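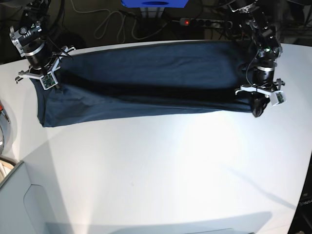 Kwabena Quansah started with the navy one. He always did the dark things first, before his hands got tired and he stopped caring about the creases.

The shop on Ankrah Street closed at six, and after that the big white table was his. His sister Enano had left two bags by the door with a note pinned to the top one. Folded, please. Not rolled.

He pulled the cloth wide and let it settle. A crease ran along the middle and he smoothed it with the side of his hand, then again, harder. It came back.

"You need the iron," Elard said from the stairs.

"I need you to do the other bag."

Elard came down and sat on it instead. He was leaving for Kakosar in July, and most of what was in the bags was going with him. He had not packed anything yet. He had bought a suitcase – a small one, too small – and put it under his bed.

"Is it cold there?" Kwabena asked.

"At night."

Kwabena brought the corners together, folded the cloth over and put it at the end of the table. Then he held out his hand. Elard got up, opened the bag he had been sitting on, and passed him a gray sweater with one elbow gone.

"This one too?"

"That one first," Elard said.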